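Rarnden Mixed Fruit Box
Owner's Guide

Section 4: Unpacking, Sorting and Plating

Read this section before you cut the tape. If you have already cut the tape, read it anyway and go back to step 3.

The standard box (order code 628) holds up to 35 pieces of fruit in one compartment, under one lid, in an order decided by gravity. What follows is the method we use in the Rarnden kitchen. Allow a quarter of an hour the first time. By your third box you will be doing it while on the phone and blaming us for the missing kiwi.

4.1 What you need

A flat surface, cleared of mail, keys and whatever else lives on it
A clean cloth, light in color, larger than you think
One dinner plate or shallow serving plate with a rim
A second plate or bowl for fruit that isn't ready
A paper bag
A dish towel

The Nareck cardboard tray that comes with the Proseo gift edition may be used as the second plate. It is sturdy enough for plums. It should not be carried by one corner, as several customers have established.

4.2 Unpacking

1. Put the box on the floor beside your surface. Do not tip it out. The sound is satisfying and the plums never recover.

2. Spread the cloth. Wrinkles are welcome, up to a point: a soft fold stops a round fruit from leaving.

3. Take out the top layer by hand and set each piece down separately, stem up if it has a stem.

4. Work down through the box. The heavy fruit should be at the bottom. If it is at the top, make a note for your review. We will forward it to Hoekstra, who pack for us and take it personally.

5. Check the corners of the box. Kumquats collect there.

6. Fold the box flat and put it by the door, where you will step over it until recycling day.

CAUTION: Keep the fruit away from the edge of the surface. Oranges gather speed.

4.3 Sorting

Sort by ripeness first and by kind second. People like to do this the other way around, which gives them a lovely row of plums, half of which belong in the bag.

7. Press each plum lightly near the stem end. A slight give means ready. No give means the second plate. If your thumb goes in, the plum is yours now. Eat it over the sink.

8. Hold kiwis in the palm and squeeze with the whole hand. Fingertips leave dents, and the dents will be blamed on the delivery.

9. Judge citrus by weight. The heavier of two same-sized oranges is the one to put out for company.

10. Move anything soft or split to the kitchen and deal with it today.
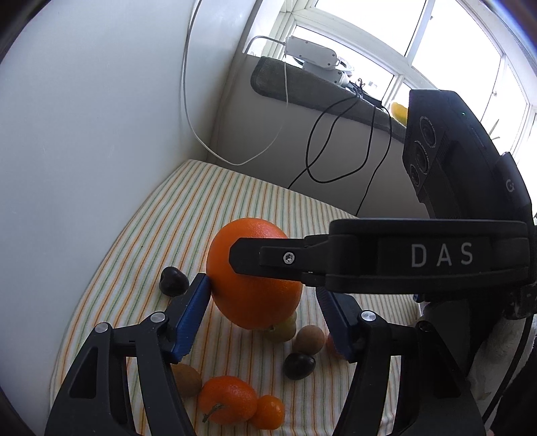
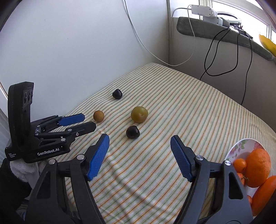
Color is a poor guide to ripeness, and plums are the worst offenders. A dark variety can be nearly black for days before it is worth eating, and a green variety may be perfectly sweet and still get passed over by everyone in the house. Sort them together, by touch, and ignore what they look like. In the second picture a yellow-green plum is out on the striped cloth with two dark ones and an apricot, and looking at them tells you very little about which to eat first. The cloth is the right sort, by the way: cream, with thin stripes, pale enough that a dark plum can't hide on it. Our earlier guide recommended a navy cloth. We have since apologized.

NOTE: Small orange fruits are easily confused. A kumquat is eaten whole, skin included. A mandarin is not, although you may lose a minute or so to a guest who has been told otherwise. An apricot has a stone. Sort these three in good light.

4.4 Plating

The plate should be finished before the cloth is cleared.

11. Begin with the citrus. Place the largest orange first and let it settle.

12. Fit tangerines or mandarins against it until it stops rocking. The patterned plate with the pink and green rim in the second picture has a large orange with tangerines for company, and this is as complicated as the foundation needs to be.

13. Add longer fruit lying down. Standing it up has been tried.

14. Add kiwis next, in the gaps, followed by plums on top. Nothing goes on top of a plum.

15. Leave some of the rim showing. If you own a nice plate and bury it completely, you could have used a bucket.

16. Step back and look at the plate from a chair. That is where it will be seen from. Turn it until the best side faces the room and the sticker faces the wall, or take the sticker off.

CAUTION: Do not wash fruit before plating unless it will be eaten the same day. Wash it as you serve it, and dry it with the dish towel. Apricots in particular hold a grudge about water.

4.5 Fruit that isn't ready

17. Put firm plums, apricots and kiwis in the paper bag. Fold the top over once.

18. Leave the bag on the counter, out of the sun. Write the day on it. You will not remember the day.

19. Check the bag each morning and move whatever has softened to the plate.

20. After 7 days, stop hoping. Anything still hard can be sliced and stewed with sugar, a process that has rescued a great many of our mistakes.

Citrus doesn't ripen any further once picked and gains nothing from the bag. It will not say so.

4.6 Common problems

The plate collapses when someone takes an orange.
The orange was holding up the plums. Rebuild from step 11 with the citrus closer to the center, or ask people to take from the top. The first option works.

One kind of fruit disappears at once and another never moves.
Normal. Put the unpopular fruit in front and the popular fruit behind. If the kiwis are still there on Tuesday, cut them in half and leave a spoon next to them. Uptake is remarkable.

There are stains on the cloth.
Cold water first, promptly, then the ordinary wash. Plum juice that has met hot water is a pattern.

There are small flies.
Look for the plum you missed. It is under the fold nearest the wall, or still in the box by the door.

The box contained something you can't identify.
Send a photo to the customer desk. Nandi Nkosi answers these herself and enjoys them more than she enjoys the billing questions. Please don't bite it first and describe the taste.

Storage of cut fruit is covered in Section 5, together with the lid of the Proseo container and how to get it off.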